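Pretach Bench Cell, two-arm, for kitting and small returns

In stock at Maddocks. Lead time on the guarded version is 12 weeks, ask first.

What it's for. Small mixed items, low volumes, the sort of work that sits on a side table because the main line can't take it. Bits into baskets, bits out of baskets. Two arms, a camera at each wrist, one fixed camera over the table. White top as standard. Runs off a normal wall outlet.

We run one ourselves in the Hornville returns room. Before that it was two people per shift at a table, same reach all day, lots of sore shoulders by Thursday. Now one person sets out the work and handles whatever the arms leave, and the other has moved to checking and repairs. No jobs went. Hours stayed the same, break times did shift a bit and that took some arguing.

Els Wouters runs the morning side: "I thought I'd be babysitting it. First month I was. Now I look over when it beeps."

Lieven Van Damme wanted the beep quieter. There is a setting for that now, see page 20 of the manual. 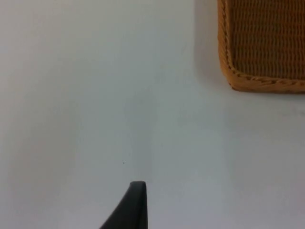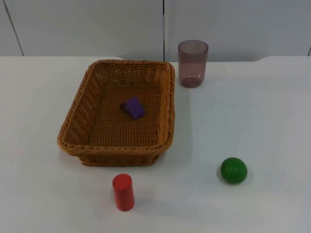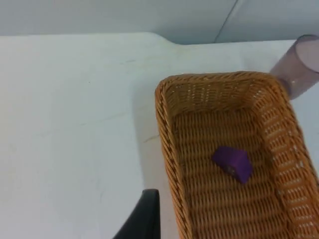 Pretach cell at Hornville, wicker basket on the white top in all three views. Middle: red cylinder and green ball still outside the basket.

Good to know before you order

Training for operators is nearly 20 hours, spread over two weeks. Do not squeeze it into one. Staff who load the table should be in on the teaching of new items, they know wich ones roll and which ones snag.

Thin and see-through stuff takes more teaching than solid blocks. Send us a box of your real items and we'll try them, no charge, you pay the postage.

Baskets: use your own. Low sides are easier. Tell us the size.

Someone has to own the cell on each shift. Put a name on the rota. It can be shared but not by the whole room.

In the kit
Two arms with black fingers fitted
Wrist cameras and fixed camera
Table top, white
Stop button, two of, one each side
Spare fingers, one set
Javari software, first year paid

Not in the kit: baskets, guarding, floor fixings.

Weight limit per arm and full dimensions are on the data sheet, ask and we'll email it over. Site visits to Hornville on request, mornings are best, closed shoes please. Order desk is open til 4, leave a message after that.

Page updated 5 February 2021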